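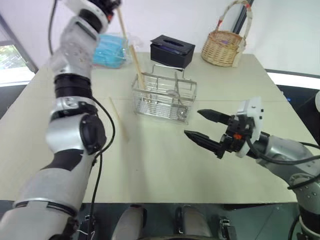 Udwood's Old Staniforth Building Gets a Second Life as a Tool Library

If you've lived in Udwood for any length of time you've probably walked past the old Staniforth hardware store and wondered what was going to happen to it. Well, I can finally tell you! The place reopens in November as a lending library for tools, and I got to poke my head in last week while the shelves were still going up.

The idea is simple enough. You sign up, you pay 30 dollars for the year, and then you can take home up to 3 tools at a time — drills, sanders, hedge trimmers, tile cutters, all the stuff you need for one weekend and then trip over in the garage for the next ten years. (I own a wallpaper steamer. I have used it once. It's going in the donation bin as soon as they'll let me in the door with it.)

Jitendra Singhal is the man behind it, and he's been at this a lot longer than I realized. He started by lending things out of his own garage over on Semeck Street, keeping track of it all in a spiral notebook, and it just got bigger and bigger until he couldn't park there anymore. "My wife gave me until the end of summer to find another spot," he told me. "I think she meant last summer."

The catalog is up to 1,005 items now, which made my jaw drop a little. Most of it came from people clearing out basements and from a couple of contractors who were retiring. Jitendra goes through every power tool himself before it gets a tag, and anything with a bad cord goes straight to the repair shelf. I asked what the most popular item was back in the garage days and figured he'd say a cordless drill. Nope — the pressure washer. There was a waiting list for it every spring, so he's bringing in a second one.

The building itself has kept a lot of its old feel. The long counter where they used to cut keys is still there and will be the checkout desk, and I was so happy to see the wall of little nail drawers hasn't gone anywhere. Those are going to hold loose screws and bolts, and you can just take what you need and drop some change in the can. The back half, where the paint used to be, has been cleared for a shared workshop so people in apartments have somewhere to saw a board without annoying the folks downstairs.

And yes, there's coffee. Trastetti, the bakery from across the square, will run a small counter by the front window in the mornings. I'm told the almond rolls are making the trip, so I'll be there whether or not I have anything to fix.

A few practical things, because I know I'll get emails. You need to be 18 to sign up and you'll have to bring something with your address on it. Loans are for one week and you can renew once if there isn't anyone waiting. Late fees are a dollar a day for hand tools and 2 dollars for anything with a motor. Ladders can be borrowed too, but you have to be able to get them home on your own, and Jitendra would really like you to measure your car first.

Parking is the one part that's still up in the air. The lot behind the building is shared with the dentist next door, and for now there are only a few spaces set aside for pickups. If you're coming for something small, I'd leave the car by the square and walk over.

Donations are open already. They have more than enough hammers, thank you, but they're looking for clamps of any size, a decent wet saw, sewing machines that run, and snow shovels before the weather turns. Drop things at the side door between 4 and 6 p.m. and please don't leave them on the step overnight.

Sign-up forms are at the library front desk and at Trastetti, next to the register.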